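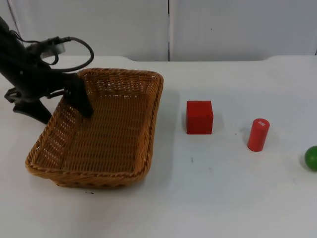 Toy baskets, part two

The shallow wicker tray came from Ferrand and replaces the plastic box I wrote up in September. It takes the red blocks. The rim is a thicker braid than the sides, and there are small gaps in the weave.
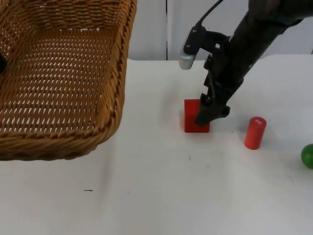 Does dust fall through the gaps?
Fine dust does, so I wipe the shelf under it once a week.

Cleaning is done dry, with a soft brush worked along the strands. Didier Cordier uses a damp cloth on his and leaves it to air overnight.
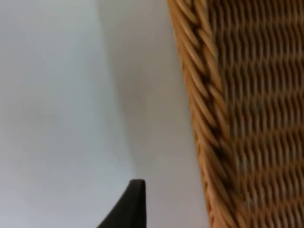
Sorting

Cubes go in first, then cylinders. The limit is 10 pieces to a tray. 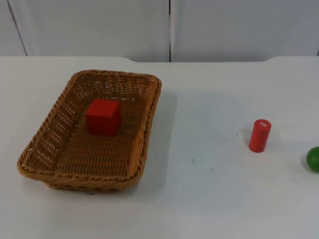

Anything over that goes in the Gumik tub, which has a lid and lives under the bed.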